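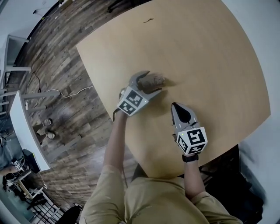
木のテーブルの上で、こげ茶色のざらざらした物をつかんでいるところ。

電動スライドドアの初期設定について（整備部より）

会員のみなさん、こんにちは。整備部のToon Lambrechtsです。日本語で書くのはまだ時間がかかりますので、読みにくいところがありましたら、お許しください。

今月は、Urrutiaの電動スライドドアについて書きます。冬になってから、同じ内容の質問が続けて来ました。「バッテリーを交換したあと、ドアが途中までしか自動で開かない」という質問です。多くの場合、これは故障ではありません。バッテリーの端子を外すと、ドアの制御ユニットが全閉位置の記憶を失います。そのため、ユニットは安全のために自動の動作を制限します。

初期設定の手順は次のとおりです。まず、車を平らな場所に止めて、シフトをPに入れます。坂道では行わないでください。次に、運転席のメインスイッチをオフにして、ドアを手でゆっくり全閉にします。半ドアの状態では設定が始まりません。全閉を確認してから、メインスイッチをオンに戻し、ドアスイッチを7秒間押し続けます。ブザーが2回鳴りましたら、手を離してください。そのあと、スイッチで全開と全閉を一度ずつ行います。途中で止めた場合は、最初からやり直しになります。

ブザーが鳴らないときは、診断機をつないで故障コードを見ます。私たちの整備場では、Kusurtonの診断機を使っています。コード2182が出ている場合は、ドアの位置センサーの信号が途切れています。センサーをすぐに注文する前に、ドア下側の配線を調べてください。この配線はドアと一緒に曲がりますので、古い車では被覆が割れていることがあります。先週の日曜日に見た車も、センサーは正常で、コネクターの端子が一つ、奥まで入っていないだけでした。

抵抗を測るときは、必ずコネクターを抜いてから測ります。値が1000オームを超えていましたら、配線を交換したほうがよいと思います。テープで直す方もいますが、私は勧めません。一度直っても、また同じ場所が切れた車を何台か見ました。

もう一つ、下側のレールの掃除もお願いします。砂がたまるとモーターの負荷が大きくなり、ユニットは何かを挟んだと判断して、ドアを反転させます。掃除には、やわらかいブラシと乾いた布を使います。グリスは、Plaltentの樹脂用のものを薄く塗ってください。厚く塗ると、砂がもっと付きます。

なお、Hallico製の後付けリモコンを付けている車では、初期設定の間、リモコンのヒューズを抜いてください。リモコンの信号が入ると、設定が中断されることがあります。ヒューズの場所は取付説明書に書いてあります。説明書をなくした方は、受付にコピーがあります。

来月の号では、パワーウインドウの挟み込み防止について書く予定です。質問は受付のノートに書いてください。車の年式と、出ている故障コードも一緒に書いてくださると助かります。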